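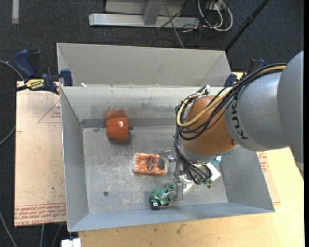
Stonitz is my word list of household and workshop terms, 452 entries so far, each with a plain meaning and a note on where I heard it. I started it because my spelling checker kept underlining perfectly good words (still cross about that!). Sorting out near-twins takes ages: a grey metal bin with sloping sides could go under bin, tub or tray depending on who you ask, so all three entries point to each other.

What you get is one text file, one entry per line, with 4 columns: word, meaning, region, source. The region column is blank for 73 entries, mostly things I scribbled down on trains. Almost 3 years of notebooks went into this, and the early ones are a mess.

Rosten is the older list, please don't mix them, the columns are in a different order. Use it for anything you like, and send corrections through the Tosh page.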